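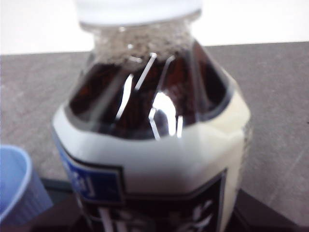
I have a soft spot for boat trips, and I'll book nearly anything with a deck and a railing. So take this as a grumble from a friend of the trade. Day cruises have got far too full of stuff.

Last May I went out from Binberg with Zestia, who do the island loop. The leaflet promised 4 islands, a snorkel stop, a buffet, a go on the banana boat and a "cultural moment" (a man with a drum, very good, cut short because we were running behind). We had 90 minutes of sailing all day, if that. The rest was queuing for ladders, queuing for rice, and being counted back on board.

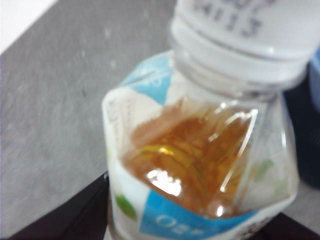
And the price! The whole thing came to 3,958 for the two of us, with another 477 at the jetty for something called a marine fee, which wasn't on the website – or not anywhere I could find it.

Compare that with Abdelilah Mansour, who runs one old boat out of Belhaj. He goes round the headland, drops anchor somewhere quiet and lets you swim or sleep or read your book. There's lunch if you want it. I came home sunburnt and happy, and I could tell you what the coast looked like, which is more than I can say for the island loop.

I know the big firms have boats to fill, and families do like a timetable (my sister adored the Brallell trip, inflatable slide and all). Fine, keep those. But put on one slow sailing a week, with two stops at most and every fee printed on the ticket, and I'd be first in the queue with my hat on.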